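Come drive my robots for an afternoon (paid, snacks included)

Posted in May by Nighat Pirzada

So I need people! Specifically I need people who have never worked with a robot arm and don't mind spending an afternoon telling me which of my grippers is annoying. If you've been reading this page for a while you know I've been stuck on laundry since winter, and I've reached the point where my own opinion is worthless. I've driven these things so long that my hands just work around the bad parts.

What I'm comparing is 2 sets of gripper fingers, the Doven and the Mukska. The Doven ones are stiff and go where you point them. The Mukska ones give a little when you squeeze, and I go back and forth on whether I like that with cloth (last week I did, this week I'm grumpy about it). Same arm, same controller, same wrist camera, same clothes. You sit at the desk, you watch the wrist view on a screen, and you try to pick up a shirt and get it into a basket.

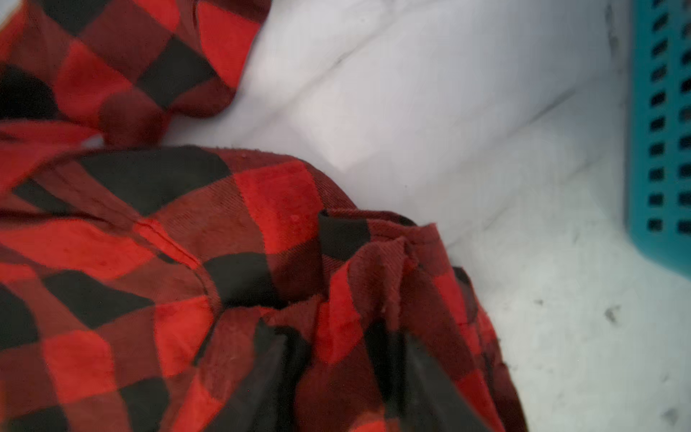 Wrist camera view: flannel shirt on the white cloth, basket off to the right.

That's pretty much what you'd be looking at, and yes, it's close. You don't get a nice overhead view in the first half of the session. I want to know how people find a good place to grab when all they have is folds and checks, and whether they go for a ridge or an edge or just dive in. There's no right answer, so please don't practice on anything beforehand.

In the second half we switch fingers and do it all over again, and I ask you to talk out loud while you go. Swearing is fine, I transcribe it as "(frustrated)". 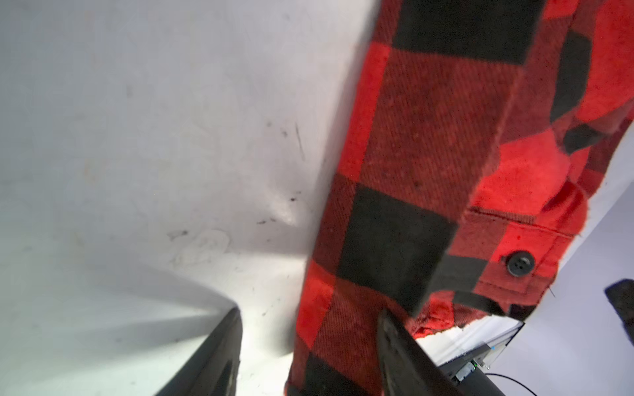

Cuffs are my favorite part to ask people about, by the way. Some drivers love them because there's a seam to hold on to, and some say the button gets in their head and they'd sooner grab anything else. I have a theory about this and I'm not telling you what it is until after your session!

Who I'm looking for: adults, comfortable with a game-style controller or willing to learn one in ten minutes, okay with sitting and staring at a screen for a while. Glasses are fine. Left-handers, please, please write to me, I have hardly any of you. If you build robots for a living I'd love to have coffee but I can't use you for this one.

Where: the Ghaffari building in Stadthorpe, room 2321. Take the elevator, the stairs on that side only go halfway. Sessions start at 1 in the afternoon and run roughly three hours with a long break. Pay is 40 dollars an hour, and you get paid for the break too.

To sign up, leave a comment or use the contact form, and tell me which hand you write with and whether you've ever driven anything remotely (toy cars count, drones count). I'll write back with open times.

Comments

tallulah_b: Left-handed and very bad at video games, is that a problem?

Nighat: Not even slightly, check your inbox!

Marcus W.: Do we get to see our times afterward? I'm competitive.

Nighat: Yes, but only your own. I learned my lesson with the socks round.

greenkettle: Is there parking?

Recent posts

Controller shootout, part one
Why I stopped using towels for everything
Moving the wrist camera (again)
Notes from the socks round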